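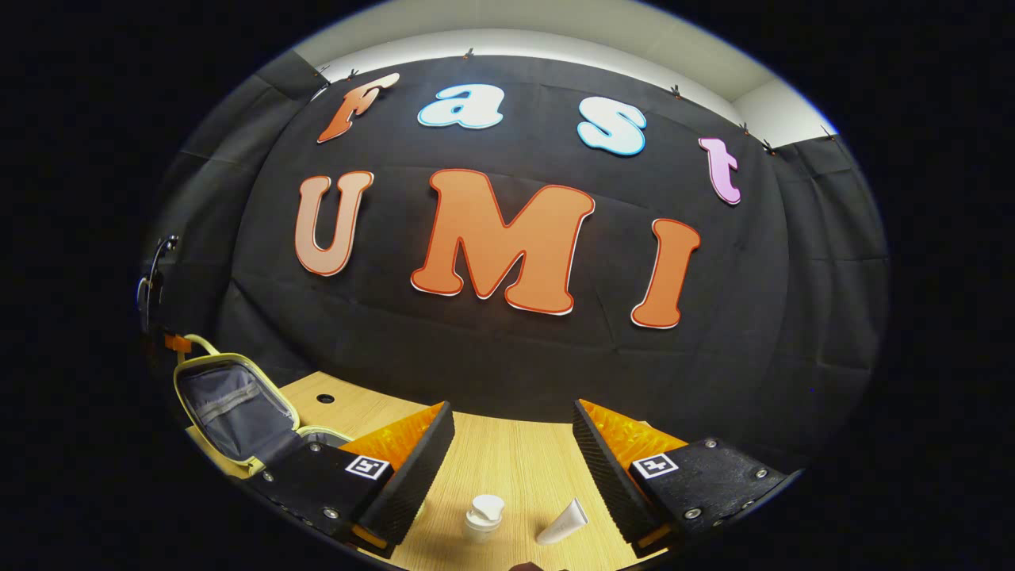
Réka Boros wrote on May 9, 2026:

> The stage curtain in the hall is up to 2475 mm off the floor at the left
> end and lower at the right. I measured the drop three times. Before I cut
> the hem I would like to know whether the cloth is stretching or the track
> is sagging. The cloth is the heavy wool serge from Mustent, hung in June,
> flat (no fullness), tie line at the top, chain in the pocket. Seams run
> vertically. The previous cotton set did not do this.
>
> Also, does anyone still re-treat wool for flame, or is that only a cotton
> problem?

Réka,

Check the track first. Put a laser line on the wall, measure from the line to the underside of the track at every hanger, and write the numbers down before you touch the cloth. If the readings agree to within 2 mm, leave the track alone. On our hall the cause was a single hanger that had backed off its thread, and we had already unpicked a panel by the time we found it.

If the track is level, look at the ties. Serge hung flat carries its whole weight on the webbing, and a slipped bow lets the head drop between grommets. You will see a shallow scallop along the top. Retie with square knots and measure again the next day.

Wool does grow. Ours settled for the first few weeks and then stopped. The panels did not all grow by the same amount, and the one from a different bolt was the worst. Ask Mustent for the bolt numbers. Lajos Pálfi got them by phone when the order form didn't show them.

On the hem: don't cut. Take out the chain, let the cloth hang without it for a week, then turn the hem up to a chalk line struck from the floor and baste it. Keep the full allowance inside the pocket. You will want it if the curtain ever moves to another hall.

On flame treatment: ask for the certificate and read which kind it is. Treated cotton usually loses the finish when it is washed and has to be done again. Wool depends on the supplier's finish, and your fire inspector's opinion counts for more than mine. Keep the offcuts for testing, labeled by panel.

One correction to my post on chain weights. The Tirkex part number I gave was for the plated chain, which marks light floors. The coated one is 1306. Lilla Bodnár caught it.

Nest Prosser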